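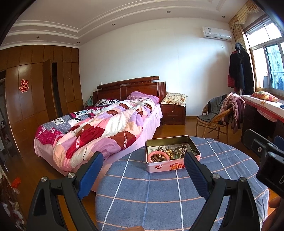
My sister reckons I should just book the Grurimdale week and stop reading the small print. She said so twice on the phone this morning, and a third time by text, with the link to the cottages in case I had lost it. I hadn't lost it. I have been looking at it since breakfast.

Sunday, March 7, 2021

The offer is six nights in June for £400, which sounds fine until you get to the bit about "flexible rebooking". As far as I can make out, Trikeck keep your money whatever happens and let you pick another week from whatever they have left. Last summer that meant November. I know everyone is cheerful about June now, and the woman in the chemist's talks as if it is all settled, but we were cheerful about Christmas too.

Then there's the cottage. "Sleeps 4" with one bedroom and a sofa. "Short stroll to the water" – I measured it on the map and it is 14 minutes if you can walk through a quarry. All the reviews are five stars and three of them use the word "nestled".

My sister says I'd find fault with a free dinner. Perhaps. She also told me the boiler people at Borden were marvellous, and I sat in my coat for two days waiting for them.

Had toast and the end of the soup for lunch. Rain on and off. Sorted the tea towels, wrote half a letter to the council about the bins and didn't like the tone of it.

I've emailed Trikeck to ask whether a refund means money or a voucher. If they answer by Wednesday I'll think about it. She can have the sofa.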